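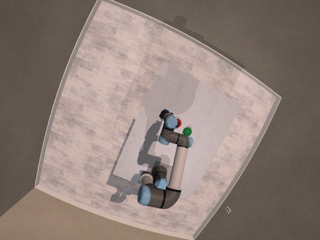 *Simulated arm at its table, with a red ball and a green ball near the wrist.*

## Can a robot arm do any real chores yet, or is it all balls on a table?

**Tudur Nicholas**, posted 11/3/20

My brother-in-law wants us to go halves on a Flisavix arm. It's 1,999 before you've bought anything to bolt it to, and his plan is that it lives on the worktop in the utility room, pairs socks, empties the top rack of the dishwasher and, in the afternoons, sorts screws and washers for the little repair shop we run out of the garage.

I've been trying out the Truria simulator first, as it costs nothing and I'd like to see something useful happen before I hand over my half. I've got an arm on a plain table in a plain room, and some coloured shapes for it to deal with. Fine as far as it goes. But our utility room has a cat in it, and a tumble dryer, and a basket that never stands in the same spot two days running.

What I can't find anywhere is a straight account from a person who has had one of these at home for longer than a weekend. Every clip I come across is someone moving a ball or a block. I have never yet needed a ball moved.

So, has anyone got an arm like this doing a job they'd otherwise do themselves? I mean start to finish, with you out of the room. And if you practised in the simulator first, did any of it carry over? I don't mind hearing no. I'd just like to hear it before September, when he gets his bonus.
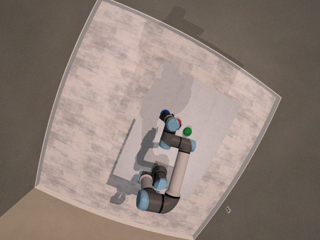 **Ackah**

No to the socks. I'll start there because I tried it.

Mine is an older model than the one you're looking at, but the trouble will be the same. A ball is the kindest thing you can give a gripper. It's the same shape from every side and it doesn't sag when you lift it. A sock is a different shape every time you drop it, and when it's inside out it's different again. I ran 80 attempts at picking one sock from a pile and gave up keeping score of what went wrong, as half the time it had hold of two, or of the pile.

Dishwasher: also no, for me. Plastic tumblers were all right if I put them in the same places. But then I was loading the dishwasher to suit the arm, and I could have put the tumblers away in the time that took. The rack rolls as well. Give it a nudge and everything you taught it is slightly off.

The screws are the only part of your brother-in-law's plan I'd take seriously, and only if you tip them out thinly on a flat tray with good light over it. Even so, a set of sieves costs next to nothing and will split washers by size faster than any arm at this price. I used mine for moving finished parts from one tray to another while I was on the phone. It managed that well enough, slowly. I still went back to look – you don't leave it, you hover.

As for the simulator, it's good for learning how the joints move and how far the arm can reach. I'd use it for that before spending anything. Mine taught me that the spot I had picked on the bench was too far back, which saved me drilling holes in the wrong place. What it won't tell you is how a damp tea towel behaves. Try these in it before you decide:

- put the shapes close together and see if it can take one without knocking its neighbour
- shift everything a hand's width and run the same routine again
- swap the tidy table for something with clutter on it

If it fails the second one you've got a machine that plays back a movement, and you should price it as that.

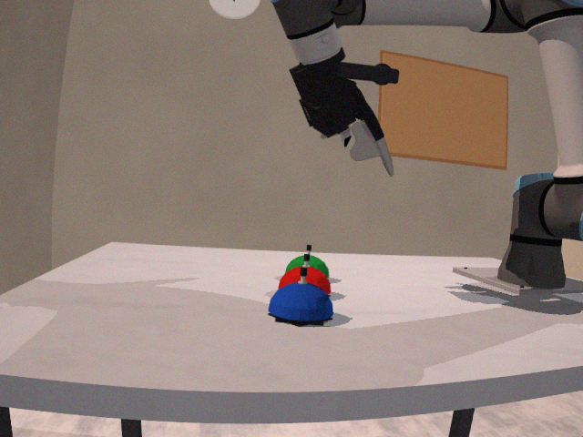 ### Ovo

Depends what you call a chore. I think people are far too gloomy about this stuff, it's moving on all the time. A robot vacuum is a robot and ours does the whole downstairs. Go for it!!

### marrowfat

The vacuum is a fair point, but look at what it's been let off. It never has to pick anything up. You clear the floor for it, and that's the bit of the job I'd pay to be rid of.

I bought a second-hand arm for 423 and spent another 384 on a camera, a mount and a better power supply, so don't let him tell you the sticker price is the price. It's sitting in its box at the moment. I enjoyed setting it up, I learned a fair bit, and it has done no housework whatsoever. If the two of you want a hobby to share, buy it and say so. If you want paired socks, buy them all in one colour.

One thing I'd ask the seller before you go halves: how much weight can it hold with the arm stretched right out? Get that figure in writing, then weigh one of your dinner plates.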